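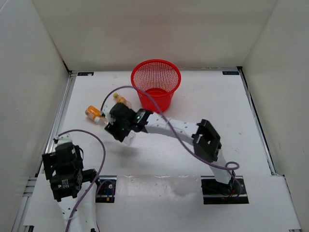
## Room control systems, handout 5: what "no programming" leaves out

Most control system vendors now sell a setup wizard. You pick a room type, tick the displays and microphones, and it writes the configuration for you. I'd like you to treat that claim with some care before you put it in a quote.

A wizard works from a list of known devices. If the projector is on the list, fine. If it isn't, somebody still has to find the serial commands, check the line endings and work out why the thing ignores "off" while it is warming up. That is programming, whatever the brochure calls it.

### The Bostcombe case

Violeta Troncoso's write-up is in your reading pack. Bostcombe had 2 lecture theatres set up with the Muston wizard. The first was done before lunch. The second had an older audio matrix, and the generated file opened a new network connection for every volume change. The matrix allowed 5. After that it stopped answering, and the touch panel went on showing a volume level as if all were well.

Read her section on feedback twice. A button that lights up when pressed tells you the panel is working. It says nothing about the amplifier.

### Things to ask a vendor

- Can I read the generated file, and can I edit it without breaking the wizard's copy?
- What happens to my edits when the wizard is run again?
- How long does it wait for a reply? (Skolcombe's default is 2000 ms. Try 400 on a quiet network and see what fails.)
- Who updates the device list, and when was it last done?

"It's in the cloud" doesn't answer any of these.

### For the lab

Bring the Lo configuration you exported last time. Unplug the display's control cable, send the power command and write down what the panel says. Then find the line in the file that made it say so.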